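Imprimir | Enviar por correo electrónico

Enseñar con la mano

En el pequeño taller que Tradel tiene encima de un almacén de recambios, la jornada empieza a las ocho y se dedica casi entera a ordenar. Se recogen calcetines, se guardan paquetes, se vacía una caja y se vuelve a llenar. Cada repetición dura menos de un minuto y queda grabada con la posición de las pinzas, su apertura y el vídeo de la muñeca.

El responsable es Stuart Heywood, que antes programaba brazos industriales en Rarkuvico. Allí una tarea nueva exigía semanas de trabajo y funcionaba mientras las piezas llegaran siempre al mismo sitio. «En una casa no hay dos tardes iguales», dice. Por eso dejó de escribir trayectorias y pasó a pedirle a la gente que hiciera el trabajo con una pinza en cada mano.

El método tiene dos variantes. En la primera, el operador maneja a distancia un robot completo, llamado Arov, desde una consola con dos palancas. En la segunda no hay robot: la persona lleva las pinzas y va a donde estén las cosas. Una sesión de mando a distancia deja 49 repeticiones útiles en una mañana. Con las pinzas de mano, el mismo operador llega a 244.

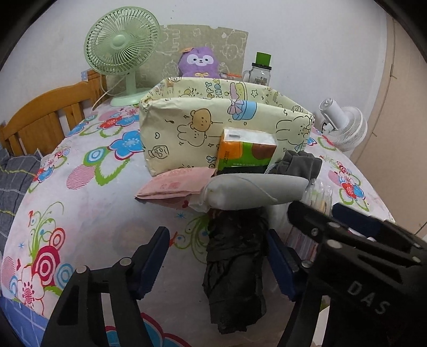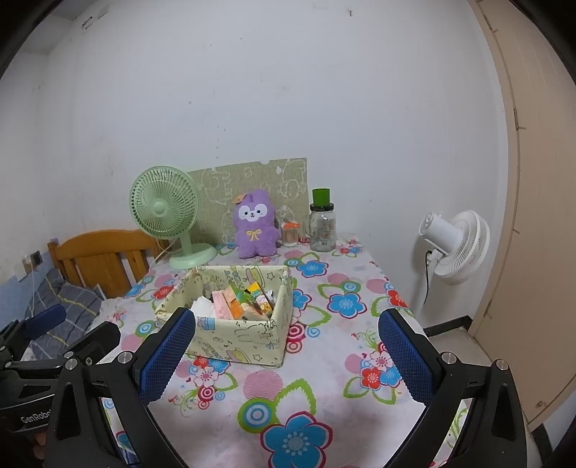 El programa que aprende de esas grabaciones se llama Weldu y no recibe ninguna instrucción escrita. Solo ve lo que ve la pinza y lo compara con lo que hizo la mano. Heywood prefiere los dormitorios y las mesas corrientes a un banco de pruebas limpio. Un mantel de flores grandes y círculos de colores, con una caja amarilla de dibujos encima y paquetes de plástico que brillan, obliga al sistema a separar el objeto del fondo. Los primeros modelos, entrenados sobre una superficie gris, intentaban agarrar los estampados. Los de ahora lo hacen mucho menos.

Queda el problema de la fuerza. Un envoltorio blando cede al cerrarse los dedos y una persona corrige sin pensarlo, pero la cámara apenas lo registra. Tradel prueba desde febrero un sensor de presión en las almohadillas, que por el momento se desajusta cada pocas horas y hay que volver a calibrar.

Los operadores trabajan en turnos de 3 horas, porque la muñeca se cansa y el cansancio aparece en los datos: movimientos más cortos, dudas antes de soltar. Heywood descarta esas repeticiones a mano, una por una, por la tarde. El equipo es de 6 personas y la próxima tarea de la lista es doblar toallas.

Imprimir | Enviar por correo electrónico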